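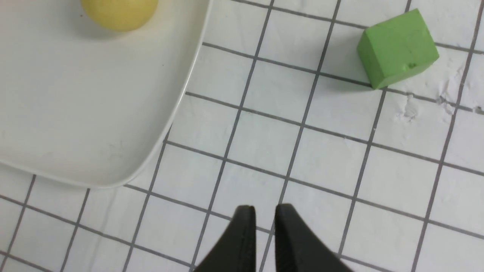 흰 타일 위에 흰 접시.

새해맞이로 쓰려던 글인데 미루다 보니 이제야 올려요. 할머니가 남기신 요리 수첩 이야기입니다. 조금 길어질 것 같으니 차 한 잔 옆에 두고 천천히 읽어 주세요 :)

작년 이맘때 엄마가 이사 준비를 하시다가 장롱 깊숙한 데서 수첩을 하나 찾으셨어요. 표지는 다 닳았고, 첫 장에 연필로 '김치는 서두르면 안 된다'라고만 적혀 있더라고요. 그 한 줄을 보는데 할머니 목소리가 그대로 들리는 것 같아서 한참을 앉아 있었네요.

세어 보니 요리법이 모두 108가지예요. 그중에 제가 지금까지 해 본 게 78가지! 나머지는 재료를 못 구했거나, 글씨를 도저히 못 읽겠거나 둘 중 하나입니다. 할머니 글씨가 워낙 흘림체라 '무'인지 '묵'인지 아직도 엄마랑 의견이 갈려요 ㅎㅎ

제일 어려운 건 양이에요. '간장 조금', '물 자작하게', '소금은 알아서'. 알아서라니요, 할머니... 그래서 저는 같은 음식을 두세 번씩 해 보면서 옆에 제 숫자를 적어 두고 있어요. 물론 할머니 수첩에는 차마 못 쓰고, 새 공책을 따로 샀습니다.
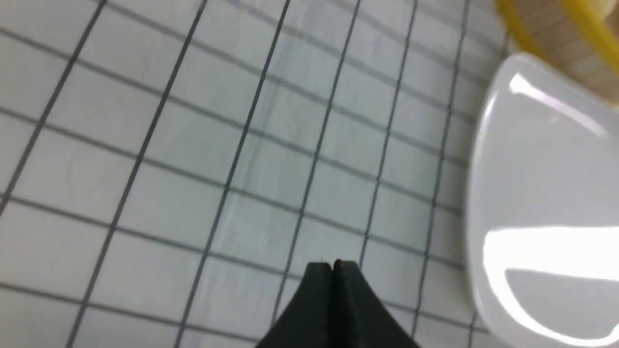
그 공책 이야기가 나와서 말인데, 처음엔 컴퓨터로 정리하려고 했거든요. 그런데 막상 표에 넣어 보니 할머니가 여백에 쓰신 말들이 갈 데가 없는 거예요. '비 오는 날은 반죽을 되게', '막내가 좋아함', '이건 시누이한테 배움' 같은 것들이요. 저는 그런 말이 제일 좋은데 말이죠. 그래서 그냥 손으로 옮겨 적기로 했어요.

캔든(Canden)에 살 때 옆집에 로스비타 푹스(Roswitha Fuchs) 아주머니가 계셨는데, 이분도 어머니 요리책을 손으로 베껴 쓰셨대요. 다 쓰는 데 5년이 걸렸다고 하시길래 그때는 속으로 너무 오래 걸린다 했거든요. 지금은 그 마음을 알 것 같아요. 한 장 쓰고 나면 꼭 누구한테 전화를 하게 되더라고요.

어제는 엄마랑 통화하면서 호박범벅 장을 옮겼어요. 팥을 미리 삶아서 넣는지 같이 넣는지로 한 시간 넘게 이야기하다가, 결국 이모까지 불러내서 셋이서 떠들었답니다. 이모는 팥을 아예 안 넣으셨대요. 그럼 수첩에 있는 팥은 누구 팥인가요...

혹시 집에 어른들 수첩이나 달력 뒷장에 적힌 요리법이 있으시면 지금 꺼내서 한번 여쭤보세요. 음식 얘기로 시작해서 생전 처음 듣는 옛날이야기가 줄줄 나옵니다. 저는 덕분에 할머니가 젊을 때 국수 장사를 하실 뻔했다는 걸 알았어요.

다음에는 멸치육수 장을 올려 볼게요. '무'인지 '묵'인지 읽어 주실 분도 구합니다. 다들 따뜻하게 주무세요!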